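Karthorpe hall revises table-laying guide for round tables

2025-11-14

The events hall at Karthorpe has issued a revised guide to laying its round tables, replacing the version in use for the past two seasons. The new guide covers cloth size, the placing of paper mats, the position of cups and the order in which items are set down and cleared. It applies to all seated bookings in the main room and in the smaller Vetlow room on the ground floor.

The main change concerns the mats. The hall previously used round woven mats, which were washed after each booking and stored flat. These have been withdrawn and replaced by rectangular sheets of brown kraft paper, supplied cut to size by Griltance in packs of 50. The sheets are used once and then put with the paper for recycling, provided they are free of grease. Marked or greasy sheets go in the general bin.

A rectangular sheet on a round table raises a small problem of fit. If the long edge is set level with the rim of the table, the two near corners project past the cloth and are caught by sleeves. The guide therefore asks for the sheet to be set back until both near corners lie inside the table edge. On the standard round table this leaves a gap of roughly 2 cm between each corner and the rim. Staff are asked to check the corners from the seat side, as the gap is hard to judge from across the table.

Cloths remain dark navy. The hall tested a lighter grey cloth in June and found that it showed the fold lines more clearly and needed pressing before every booking. The navy cloth has a mottled weave that hides light creasing, and it can be laid straight from the shelf if it has been stored on a roll. Cloths stored folded should still be pressed. The guide gives a minimum drop of 25 cm on all sides, measured at the rim with the cloth centred.

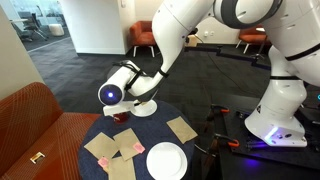
Cups are placed after the mats and before any plates. The former guide had them set down last, at the top right of each place, and this led to a good deal of reaching over finished settings. Under the new order the cup goes down first and fixes the position of everything else. It should stand clear of the paper, on the cloth itself, so that the sheet can be lifted and replaced without moving the cup. Where a booking has asked for both a cup and a glass, the glass stands behind the cup and slightly inwards.

The guide also deals with paper that will not lie flat. Kraft sheets taken from the middle of a pack are normally flat, but those at the top and bottom tend to curl if the pack has been left open. The remedy is to turn the sheet so that the curl faces down and to leave it under a plate until the table is complete. Sheets should not be dampened. Taping them to the cloth is no longer allowed, as the adhesive left marks on several cloths that did not come out at the normal wash temperature.

Spacing between settings is unchanged for tables of six and eight. For tables of four, the guide now gives a fixed method: the first two sheets are laid opposite each other, then the remaining two are placed halfway between them. The centre of the table is kept clear for serving dishes. Flowers and table numbers, where used, stand on the cloth and not on the paper.

Clearing follows the reverse order. Plates and cutlery are removed first, then the paper, then the cups. Leaving the cups until after the paper was a late addition to the guide - an earlier draft had them cleared together with the plates. The order was changed once it was found that guests often keep a drink after the meal and that the paper can be taken away around it.

Storage has been altered to match. The paper is kept in the dry cupboard beside the Vetlow room, with a working stock of 100 sheets and the remainder left sealed. Opened packs are to be closed with a flat board on top. Cups are stored upright on the lower shelves, one layer deep. The woven mats have been offered to local groups and any left over will be kept for outdoor use.

The hall has also looked at a coated paper from Noiphan, which resists grease better but cannot go in the same recycling stream. It has not been adopted for general use. Bookings that include hot sauces or oil-based dishes may request it at the time of confirming numbers, and a small supply will be held for that purpose.

Printed copies of the guide are kept at the serving hatch and in the cloth store. The previous version should be removed from folders and discarded. Existing bookings will be laid according to the new guide unless the hirer has already agreed a written table plan, in which case the plan stands. Hirers who supply their own cloths should note that the 25 cm drop applies to those as well, and that cloths reaching the floor are not permitted on tables next to the fire exit.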